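4.2 Evaluation of the Skandano hand-held gripper kit

The kit was lent to our group by Baert in February, with 2 gripper bodies, one head strap with camera and a printed manual. Our task was to decide if the department should buy it for the teaching lab. The price in the offer was 3368 euros without shipping.

The set-up took us around 3 hours. Most of this time went to the software, because the manual explains an older version and the menu names are not the same. Euan Rutherford from Gikport answered our mails quickly and sent the correct pages. After this the calibration was easy to repeat – also for students who did not read the manual.

In use we liked the weight and the shape of the body. We did not like that the wrist gets tired when the fingers must stay closed for a long time. The head strap has only one adjustment and it slips on short hair. We reported both points to Baert, but we have no answer yet.

Compared with the Flesness kit from section 4.1, the Skandano kit is more expensive and better documented on the data side. We recommend to buy one kit first and to decide on the second after one semester. 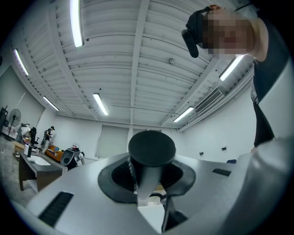 Figure 7. Gripper body from below, with the operator wearing the head strap.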